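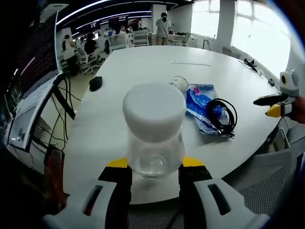 Vosari Hand-Held Gripper: Demo Day Notes and Product Page

Home | Grippers | Spare Parts | Demo Days | Contact

I've been writing our equipment pages for a while now, and most of them get done from a spec sheet and a cup of coffee. For the Vosari I wanted to do better, so I went along to the open day at the Fotora office and stayed until they started stacking chairs. What follows is what I'd tell a friend who asked me whether to get one.

The Vosari is a gripper you carry in your hand. You squeeze, the two fingers close, and you get a feel for how a robot hand would have to deal with the same object. The fingers are chunky white shells with black inner jaws, and there's a bit of yellow frame showing behind them (I like the yellow, it makes the thing easy to find on a messy bench!).

The job I kept going back to was the jar. It's a clear plastic one with a wide white screw-on lid and a little clear liquid in the bottom, and you hold it upright between the fingers on a big glossy white table. Sounds like nothing, right? Try it. Clear plastic is slippery stuff, and my first go was pretty clumsy. By my third I'd stopped squeezing so hard and let the jaws do the work, and I was having a great time.

There's room for two people to work at the same table, each with a gripper, and that was the part the visitors liked best. One person steadies, the other one twists or passes. The grippers have a small round camera module in the white housing on top, so think about your lighting before you start. A shiny table throws the overhead lights right back at you. I'd put a matte mat down at home.

What I liked: the grip is comfortable, the fingers open wide enough for a jar, and you don't need any training to pick it up and start. What I didn't: my wrist was tired after 50 grabs, and I'd love a softer handle. Fotora tells me Karpenko is working on one for November, and I'll update this page when I've tried it.

What you get
- One Vosari hand-held gripper, fingers fitted
- 3 sets of spare jaw pads
- Flomine carry case
- Printed quick-start card

Spare pads also come in bags of 100 if you run a busy lab. Order under part number 202 and tell us which color you want.

We take the Vosari back within 50 days if it doesn't suit you, case included please. If you'd rather try before you buy, write to us through the contact page and ask for a demo spot. Bring your own awkward objects, the stranger the better!

Page last updated July 5, 2020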